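4.2 Sweeping dry spills by hand

The second group of tasks in the Provdale household study covers dry spills on hard floors. We treat these apart from the wet spills in Section 4.1 because the order of work is different. A wet spill is usually blotted from the outside in, and the cloth carries the dirt away. A dry spill has to be gathered, lifted and tipped, and each of these steps can leave pieces behind.

We recorded 112 dry spills in 25 homes. Each household used whatever tools it already owned. Most had either a long-handled broom or a short brush with a matching dustpan, and 14 households had both. Where both were on hand, people reached for the short brush when the spill could be covered in one crouch, and for the broom when they would have had to move their feet. We had expected the type of material to matter more than the width of the spill, but we found no clear sign of this in the notes.

Following Shawky, we split the task into placing the pan, gathering, loading, checking and tipping. Lomov uses a shorter scheme in which checking is part of loading. We kept the two apart. Many people stopped after loading, moved the pan, and found a thin line of fine dust where its lip had been. What they did next varied a good deal. Some turned the pan and swept the line from the other side, some wiped it up with a damp finger or a paper towel, and a few left it.

Floor type had a larger effect than tool type. On vinyl and sealed wood, short strokes moved nearly everything forward. On tile, flat pieces slid easily across the face but small ones settled in the joints, and strokes that ran along a joint cleared it better than strokes that crossed it. Glossy tile had one further problem. Light pieces skipped ahead of the bristles when the stroke was fast, so the spill grew wider before it got smaller. People who slowed down after the first few strokes finished with fewer passes. The Plarnis floor set, which we used for the repeat trials, includes one glossy and one matte tile panel for this reason.

Where the pan and the bin are put down also affects how far the material travels. In our coding a layout is called "close" when the bin stands on the floor within reach of the person sweeping, so that tipping needs no walk. Figure 5 illustrates a close layout on glossy beige tile. The dustpan lies flat between the lined bin and the pile, with one hand on its curved back edge, while the other hand holds the brush with its bristles at the edge of the debris. The thinner scatter along the grout line is the part we score separately as joint residue. Pieces under the sweeping arm are scored with the main pile, even though they are easy to miss from a crouching position.

Figure 5. Hand brush and dustpan used on a dry spill, close layout.

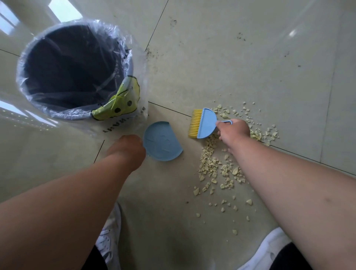
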